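Laden > Zeitgeschichte > Kartenmappen > Juni 1987

Kartenmappe »Juni 1987 – Südkorea geht auf die Straße«

4. Dezember 2018, von Gil-soo Ban

So, die Mappe ist da, und ich darf endlich etwas dazu schreiben! Wer unsere beiden früheren Mappen kennt, weiß ungefähr, was kommt: ein fester Schuber, darin lose Karten im Format A5, dazu ein Textheft und ein großer Faltplan. Dieses Mal geht es um den Juni 1987 in Südkorea, also um die Wochen, in denen Studierende, Büroangestellte, Kirchenleute und irgendwann halbe Stadtviertel gegen die Militärregierung auf die Straße gingen, bis diese der Direktwahl des Präsidenten zustimmte.

Ich wollte das Thema schon lange machen. In deutschen Schulbüchern kommt es, wenn überhaupt, in einem Halbsatz vor, meistens zusammen mit den Olympischen Spielen ein Jahr später. Dabei lässt sich daran so viel zeigen: wie eine Protestbewegung ihr Lager verbreitert, was aus der Erinnerung an Gwangju 1980 wird (das steckt wirklich auf jeder zweiten Karte mit drin), und warum ein Regime, das sieben Jahre vorher noch Truppen gegen die eigenen Leute geschickt hat, es diesmal nicht tat. Auf die letzte Frage gibt die Mappe übrigens keine fertige Antwort. Auf den Karten stehen vier Erklärungen aus der Forschung nebeneinander, und streiten darf man dann selbst – das ist so gewollt.

Die Texte hat Chang-ho Ha geschrieben. Er unterrichtet seit Jahren Erwachsene und merkt sofort, wenn ein Satz nur gut klingt. Ich habe übersetzt, gekürzt und wieder verlängert, und im Februar saßen wir zwei Wochen lang in Rullach über der Reihenfolge der Karten. Am Ende haben wir die Chronologie aufgegeben! Die Karten sind jetzt nach Orten sortiert: Universität, Kathedrale, Fabrik, Ministerium, Wohnung. Man kann sie trotzdem zeitlich legen, das Datum steht immer oben rechts.

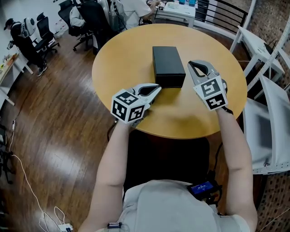
Zum Faltplan noch ein Wort, nach dem werde ich nämlich am häufigsten gefragt. Er zeigt die Innenstadt von Seoul mit den Straßennamen in zwei Schreibweisen, einmal koreanisch und einmal in Umschrift. Wir haben die heute übliche Umschrift genommen. Wer mit älterer Literatur arbeitet, findet hinten im Heft eine Liste mit den alten Formen (Kwangju statt Gwangju, Pusan statt Busan und so weiter). Auf der Rückseite ist eine Karte des ganzen Landes, denn der Juni 1987 war eben keine reine Seouler Geschichte. Busan hat sogar eine eigene Kartengruppe bekommen, und die mag ich ehrlich gesagt am liebsten.

Was drin ist:

100 Karten, beidseitig bedruckt
Textheft mit Zeittafel, Glossar und Literaturliste
Faltplan Seoul / Südkorea
Schuber aus grauer Pappe
Erste Auflage: 900 Exemplare

Gedruckt hat wieder Juška. Das Heft ist auf Finari-Papier mit 100 g/m², etwas gelblicher als beim letzten Mal, und man kann gut mit Bleistift hineinschreiben. Die Karten sind deutlich dicker und matt. Bei der ersten Mappe haben sich einige von euch über die spiegelnde Oberfläche beschwert, völlig zu Recht, unter Klassenzimmerlampen war das eine Zumutung. Die Ecken sind jetzt rund, die Schrift ist einen Punkt größer.

Für wen ist das was? Ich denke an Oberstufe, Volkshochschule, Seminare zur politischen Bildung und an Leute, die einfach gern Geschichte auf dem Tisch ausbreiten. Vorwissen braucht man kaum. Koreanisch muss niemand können, die Flugblatttexte sind alle übersetzt, und das Original steht jeweils klein darunter. Mit jüngeren Gruppen würde ich vorsichtig sein: Es gibt sechs Karten zu Folter und Polizeigewalt. Sie kommen ohne Bilder aus, aber die Texte sind deutlich. Sie tragen einen dunklen Rand und lassen sich vorher leicht herausnehmen.

Was die Mappe nicht leistet, sage ich lieber gleich. Die großen Streiks im Sommer danach werden nur angerissen, Nordkorea kommt bloß am Rand vor, und die Wahl im Dezember 1987 bekommt gerade mal drei Karten – das hat Chang-ho sehr geärgert, aber irgendwann war der Schuber voll. Zu den Streiks sammeln wir schon Material. Ob daraus ein Ergänzungsset wird, kann ich noch nicht versprechen.

Preis: 69 Euro inklusive Mehrwertsteuer. Der Versand läuft über Irkside, innerhalb Deutschlands kostenlos, nach Österreich und in die Schweiz kommt Porto dazu. Schulen und Bibliotheken können auf Rechnung bestellen, bitte dann die genaue Rechnungsadresse angeben, sonst frage ich sowieso noch einmal nach. Einzelne Karten ersetze ich gern, falls mal eine verloren geht oder Kaffee abbekommt. Einfach die Nummer unten links durchgeben und einen frankierten Rückumschlag schicken.

Fehler gefunden? Einer ist schon bekannt: Auf Karte 41 fehlt in der Quellenangabe die Seitenzahl, es ist Seite 12. Einen Aufkleber dafür lege ich jeder Bestellung bei.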